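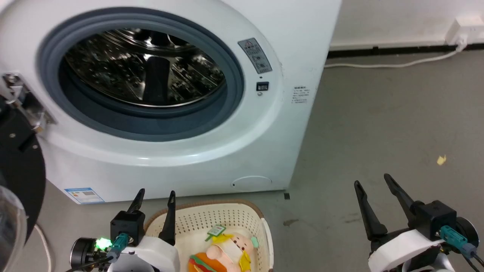
Yolandi Mnguni has repaired washing machines for so long that she does not remember which was the first. Her workshop is in Wirham, behind the old bus garage, and people bring machines to her also from Modise and from the villages on the other side of the river. I wanted to ask her why some machines live twenty years and others are given up after five. She did not begin with motors or pumps. She began with the blue-grey rubber around the opening, the gasket, and she put her finger to the deep lip at the bottom of it. "Everybody looks at the drum, because the drum is shiny," she said. "I look in this fold. If I know the fold, I know how the house does its washing."

What does she find there? Mostly hair, she told me, and coins, and the small paper pieces from a tissue that was left in a pocket. Once she found an earring which the customer had accused her sister of stealing. But the things are less important to her than the water. After each wash a little water stays in the lower part of the rubber, and when the door is closed the air does not move. "Then you have a small pond in your kitchen," she said. "It is warm, it has soap in it, it has skin in it. Of course it will smell."

Her advice is very simple, and she repeats it to every customer. Keep an old towel near the machine. After the last wash of the day, pull the lip of the rubber forward with two fingers, wipe inside the fold and leave the door open during the night. In a house with small children or a cat she permits the door to be closed, but only when the drum has dried.

I asked about the special cleaning tablets which the supermarkets sell. She was polite about them. She uses them sometimes, but she thinks that a hot empty wash once in a month does most of the same work. What she does not like is too much detergent. "People think that more powder is more clean. The powder that does not dissolve has to go somewhere. It goes behind the drum, where you cannot reach, and it becomes like grey butter."

Mbali Shabalala joined her in the workshop last spring, after 28 years at the laundry of the hospital in Fidon. Her experience is with big machines, and she was surprised by how people treat the small ones. "In the hospital we had a list on the wall, and you signed it," she said. "At home there is no list. I ask a customer when he last opened the filter and he asks me, which filter?" On many front-loading machines it is found behind a small cover low on the front. She recommends to put a flat tray and a cloth on the floor before opening it, and to turn the cap slowly, as more water can come than one expects.

The two women do not agree on everything. Yolandi would replace a gasket as soon as black spots will not wash out, Mbali would wait until it leaks. They also argue about the spin speed. For Yolandi 400 turns is enough for a wool jumper, and for Mbali wool should not go in a machine at all.

I asked finally if it makes sense to repair an old machine when a new one is so easy to order. Yolandi took her notebook from the shelf and showed me a page from December. The last repair on it had cost 183, with a new pump and her time, and the machine went back to a family in Cutilbridge the same afternoon. "They were told to buy another one," she said. "I told them to buy a towel."

She still had two door hinges to change before six o'clock, so I thanked them both and went for my bus.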